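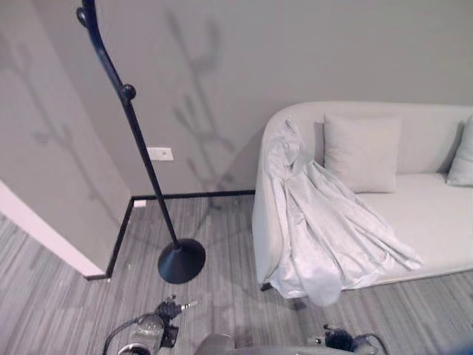
How long should a sofa cover rest after it comes out of the bag before it gets fitted? Give it 20 minutes laid over one end of the seat, then start at the back edge.

August, room 1616, Plokwood building

Starting a new page for the gray cover. The old notes are in the Gestetti binder with the cushion trials and I don't want the two mixed up again.

Room as it stands this morning: off-white sofa along the pale gray wall, black floor lamp to the left of it, gray striped carpet. Gray throw pillows stay on the sofa between tries. The cover is draped over the left arm and the left end of the seat, with the loose part going down the front. That is our starting position until further notice.

Branch shadows on the wall again. I left the blind alone. They make it harder to judge creases by eye, so anything I say about creases before lunch should be read with that in mind.

The lamp base is a nuisance when working from the left end. The cord has been fine so far, but the base takes up the spot where I want to stand. I thought about moving the lamp to the other end of the sofa and decided against it, as we would lose the comparison with the earlier tries. If somebody does move it, please write it down here.

Order of work, as agreed:

1. Pillows off, onto the clean chair in the hallway.
2. Find the back edge of the cover. It has the wider hem.
3. Lay the back edge over the top of the backrest and let the rest fall forward.
4. Work from the left arm toward the right, pulling small amounts at a time.
5. Tuck along the back of the seat last.
6. Pillows back on.

Step 2 takes the most time. With the cover heaped up on the arm, the hem could be anywhere in the pile. First try this morning I took hold of what I thought was the back edge and had a side edge. Started over. Second try was fine. Third try the hem was right on top, so I don't count that one as worth much.
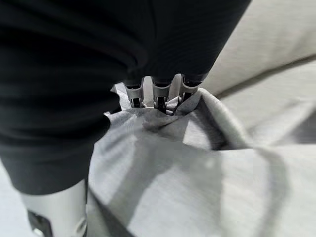

Comment added on this page after lunch, in pencil: pinching it up in the middle only makes more wrinkles, and they have to be smoothed out later anyway. Find a corner first and follow the hem from there.

Fair point, and I tried it that way for the rest of the afternoon. Going corner first is slower to begin with but I never ended up with a side edge in place of the back one. The trouble is when the corners are folded under. Then the cloth has to come up from the middle to open the pile, and only after that can you go looking for a corner. So I would keep both: lift once to open the pile, set it down, then find a corner. I have not changed the list above yet. Will do it when we agree on the wording.

Overhang at the front. We had said the cover should stop short of the carpet when it is fitted. Measured the drop at the right arm and got 90 cm from the top of the backrest down the back side, which is more than I expected and explains why the front comes up short when the back is pulled too far. Chalk mark on the inside of the hem now shows where the back should sit. Chalk brushes off, so renew it.

Small things:

Lint roller is empty. Refills are on the Mameck order, line 497, along with the hem clips.

Lozano wants the spare cover back once we are done with it. It is still in its bag on the shelf and I have not opened it.

Vacuum the carpet before the next try – there are threads near the front leg of the sofa and they cling to the hem.

Left the cover on the left arm at the end of the day, lamp off. Next try starts with a folded cover instead of a heaped one, same list.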